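Levance Tabletop Gripper Cell: notes from the open day and ordering information

20 August 2020
By Nandini Annamalai

The Levance cell is a small robot arm with a two-finger gripper, fixed to its own white table. We sell it to schools, training centres and small laboratories which want to teach picking and placing without building a large installation. At our open day in the Tondham workshop it was running from morning until the last visitors went home, and many of the questions we received there are answered on this page.

What is delivered

The cell arrives as one table, one arm, one gripper and one control box. The table top measures 600 mm on the short side. The complete arm with gripper weighs 7 kg, so one person can lift it, but we recommend two for the first mounting. A small camera is fitted at the wrist and its picture goes to any ordinary screen. You need to supply the screen yourself.

The order number for the standard cell is 441. If you already own the older Chevalier base, please order number 214, which comes without the table. The Chevalier base has a different bolt pattern and needs the adapter plate. The plate is in the box, together with the screws.

How the demonstration was done

Ashwin Arumugam, our application engineer, led the demonstration. Visitors were invited to choose an object, and then Ashwin showed how the arm is brought above it and how the opening of the fingers is set. We prefer soft objects for this work, as a beginner nearly always closes the gripper too much in the first attempts. With a hard object the motor stops and shows a fault. With a soft one the learner can see the material give way and can correct the force by hand.

The wrist camera was on the big screen during the whole demonstration, so the people in the back row could also follow.
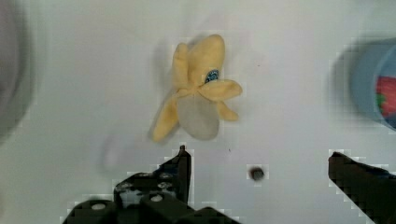

Wrist camera view: the gripper open, with the soft-looking peeled banana ahead of the fingers.

A banana with the peel spread in several directions is a good exercise. The learner must decide where to grip, and a flap of the peel is a different task from the middle part. Fouad Fakhoury from the Plondora training centre asked if the fingers can be changed for narrower ones. Yes, they can. Two screws are loosened on each side, and after the change the zero position must be set again from the menu.

Delivery and visits

Delivery time is at present four weeks. The next open day is planned for March, also in Tondham. Schools can write to us before that for a private visit.

Comments

Naomi Chege: Thank you for the clear demonstration. Does the adapter plate also fit the Chevalier base with the rounded corners?

Nandini Annamalai: Dear Naomi, yes, it fits both versions. For the rounded one please use the shorter screws.

Raghavendra Kulkarni: My students liked the banana very much. I would like to know if the camera picture can be recorded directly from the control box, or if we need a separate computer for it.

Nandini Annamalai: You need a separate computer. Any recent laptop is enough.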